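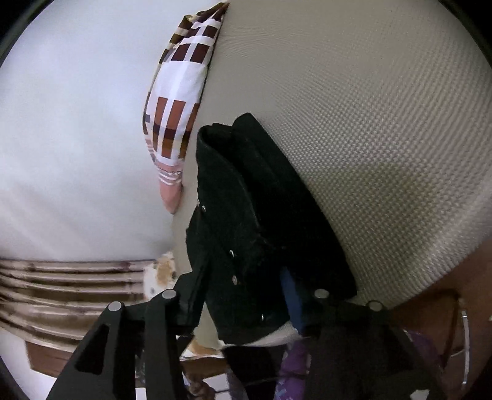

Fundraising concert in a school hall – do we need a licence, and who takes the ticket money?

Posted by Lesego Gumede in Community Events

Our youth string group in Hawthorne is putting on an evening concert in May to raise money for the nature reserve at Didden. It will be in the primary school hall, starting at 7.30 pm. The hall holds up to 170 people seated. The school is letting us have it free of charge but the head has asked whether "the licensing side" is sorted, and I don't know what she means. We are charging on the door and there will be tea and cake, no alcohol. Most of the pieces are old (Handel, Purcell, a bit of Haydn) but two are arrangements of film songs.

Also, the reserve's friends group doesn't have anyone to sit on the door, so the money would go through our own account first. Last year we raised 2171 pounds at the church in Branstead and the church dealt with all of this, so I have never had to ask. Do I need to apply for something, and how long does it take?

valentin stöckli
There are two separate things here and people mix them up.

The first is the licence for the entertainment itself. In England and Wales, live music without amplification between 8 am and 11 pm doesn't normally need one, wherever it is held. If you are using microphones or the film songs have a backing track, it counts as amplified, and then the school hall exemption may cover you provided the audience is under 500 and the school has agreed. Get the agreement in writing, an email from the head is fine. Tea and cake at that hour makes no difference. If you change your mind and sell wine you will need a temporary event notice from the council, and that wants ten clear working days, not counting the day they get it or the day of the concert.

The second is the music copyright. Handel and Purcell are long out of copyright but a modern arrangement of them may not be, so look at the bottom of the first page of each part. The film songs will almost certainly need to be covered. Ask the school whether it already holds a music licence and whether that licence includes outside groups charging for tickets. Ours in Skitport didn't, and we had to arrange it ourselves. You will be asked for a set list afterwards, so keep one with the composer and arranger for each piece.

On the money, put on the poster exactly who it is for and whether it is all of the takings or what is left after costs. Have two people count it on the night and both sign the sheet. Pay it over in one transfer and ask the reserve for a receipt.

hawthorne_cellist
We just did ours and never had any bother. Ask the council, they are quite helpful on the phone in the mornings.

Lesego Gumede
Thank you both. It will all be unamplified apart from one microphone for the announcements. I have emailed the head about the music licence and I am going through the parts tonight. The Purcell has a 1998 copyright line on it, so I will add that to the list with the film songs.

valentin stöckli
A microphone just for speaking is not a problem. On the Purcell, write to the publisher named on the part if you're unsure – ours replied within the week.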